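Plastic blocks: your questions

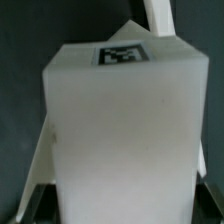
White block, front face, with the printed square on top.

Is it worth paying extra for the Aswood?
I doubt it. The Rey is the same idea for less money, and the claim that one "lasts a lifetime" comes from the people selling it.

Will it stay white?
Don't count on it. Matte plastic shows everything, and there's a brownish-grey smudge near the left edge of ours. Try washing-up liquid on a soft cloth first. I wouldn't bother with the special cleaner Nadbridge sells at 16 pounds a bottle.

Can I peel off the black-and-white square?
Leave it alone if you use it. If you don't, warm water and patience. Thierry Bouvier swears by a hairdryer, but I've yet to be convinced.

Are rounded edges safer?
They're kinder to shins. "Child-safe" is a bigger claim and I'd want to see the test.

How much weight will one take?
Fundeck's leaflet said 200 kg in April and now gives no figure at all. Make of that what you like. I wouldn't stand on one.

Do I need two?
The shop will say yes. Start with one.

Last updated Nov 23, 2018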